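3.2 Materials and the folding task

The study was made in the sorting room of Daneck, a small laundry which receives mixed textiles from households. In July we recorded 1056 items passing over one table. For each item we noted the kind of cloth, the state in which it came to the table, and the time until it was put away. Most of the items were knitted, and the knitted ones were also the most difficult to judge. A piqué knit keeps soft folds when it is laid down, and its stitched hem is often the only line by which a person can find the direction of the garment. 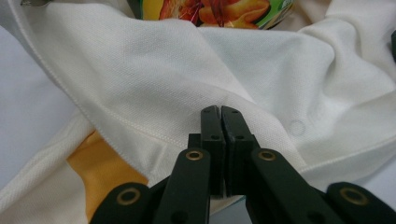

For this reason we asked the workers to search for a hem before making the first fold. When the hem was found, the item was coded as "oriented". When the cloth was still bunched after 25 seconds, it was coded as "not oriented" and was put back to the pile. Plain white items were coded separately from the printed ones. On printed cloth the blocks of color can help the eye, but they can also hide a seam, and we wanted to keep these two effects apart.

Trays were introduced in the second week. We used clear plastic ones with a ribbed floor and raised rims, so that the color of a cloth could still be seen through the side. Figure 4 shows a tray of this type together with a printed cloth lying partly over the rim. Items which hung over the rim in this manner were counted as outside the tray, even if the larger part was inside.

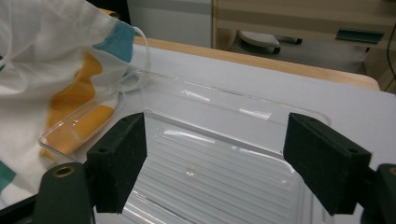 Figure 4. Clear ribbed tray and printed cloth.

Abrehet Worku objected to this rule during the coding, and said that a cloth over the rim is already sorted in the mind of the worker and only waits for the second hand. We kept the rule, but we marked such items with an additional letter, so that the analysis can be repeated under her reading. Of the 400 items coded after this change, 9 received the letter. The results in Section 4 are given with these items left outside.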